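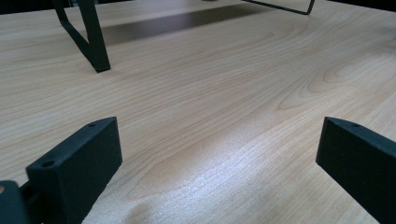
Figure 3. Bare tabletop between the two fingers, with the legs of a black stand farther back.

Home Previous Next Contents References

4.2 Clearing and wiping a desk

So can a machine tidy a desk yet? My short answer is sort of, and I went into this section hoping for a better one! We ran 1,828 desk chores at Pendstead, and the policy we call Ritalley did great on big easy things (mugs, books, a stapler) and got pretty shaky on wiping. Wiping sounds like nothing. You and I just swipe until the desk looks done, but on pale wood with a shiny patch of glare, Ritalley kept going back over the bright spot as if there were a spill on it. I lost a whole October to that.

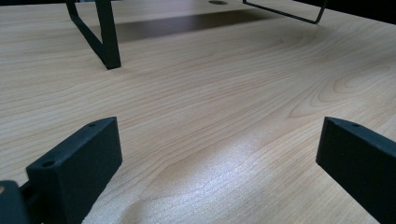 Vol. 21, p. 61

The stand was the other headache. A black metal leg is thin, its foot sits flat on the wood, and the shadow between the legs makes the back of the desk hard to read. Loltness, our older planner, simply stayed out of there, so crumbs under the stand were safe forever. Ritalley does reach in, and I love that, though it still bumps a foot now and then. I'd let it clear my own desk tomorrow, but I'd do the wiping myself. Retraining on 1,000 extra wipes from the Coetzee set helped with the glare, and those results are in Section 4.3.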